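Dead by Lunch

Thursday, 6:40 a.m. and the phone's already hot. Eleven texts. My sister, my dentist, a guy from the gym I haven't seen since March. All the same thing. Is it true.

Is what true.

I sit up, look it up. Big letters. FLIRNVILLE STAR DEAD. Gray photo, the two years, the candle. The star being me, which is generous. I played the funny neighbor on Flirnville for 134 episodes and then I sold mattresses on TV and then nothing much.

Fifty. They had me down as fifty. I'm forty-six. That's what got me first, I'm ashamed to say.

Coffee. No milk. Called my agent, voicemail. Called again. The site was something called Plornlow, never heard of it, had 1690 comments under me by the time the toaster went. I read them standing up. You shouldn't, I know.

"Loved her in the one with the boat." I wasn't in the one with the boat. "Thought she died years ago." That one had a hundred likes. No, more, it went to 112 while I was looking at it.

Some nice ones too. A woman in a hospital bed who watched us every night with the sound down. A kid who learned English off the show, did all my lines in the mirror. I read that one three times and let the toast burn.

Agent calls back, finaly. She's crying. Then she hears my voice and she's yelling. Then she goes quiet and I can hear her thinking.

"Don't post anything," she says.

"I'm alive."

"I know, honey. Just give me till noon."

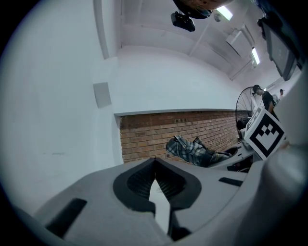
So I gave her till noon. What else was I doing. Put on the big sunglasses and walked down to Tsegaye for eggs and the milk. The man at the counter had it up on his phone, me with the candle, and he rang up my eggs and said what a shame, did I know her work.

"A little," I said.

"My wife's very upset."

"Tell her it's not true."

He looked at me kind of sorry, the way you look at somebody who can't take bad news. Gave me the milk for free. I took it. Four bucks is four bucks.

10:15, the streaming people, Wondudow, they want all the seasons back up front by tonight. 10:50, they want a tribute hour. 11:20, my ex on the radio. On the radio! Saying I was the funniest person he ever met. Nine years married and he never laughed once, not at dinner, not at the show, nowhere. His voice cracked on it. I had to turn the thing off and go stand in the yard.

Noon. Agent again.

"They'll pay double," she says. "For the rights. It's sitting there in writing. But it's kind of, you know. It's on the assumption."

"The assumption."

"Till five. If you could just be, not anything, until five."

I looked at the phone. Two hundred and something texts now. The hospital woman had written again, she said she was putting on episode one, sound up this time.

I told my agent I'd call her back. Then I made an account on that stupid site, took four tries on the password, found the hospital woman and typed hi, it's me, I'm fine, skip the pilot, it's terible, start with the second one.

Three dots. They went away. Came back.

"Prove it," she wrote.

So I did the laugh. Held the phone up in the yard in my bathrobe and sunglasses and did the whole laugh, and next door's dog started going, and I hit send.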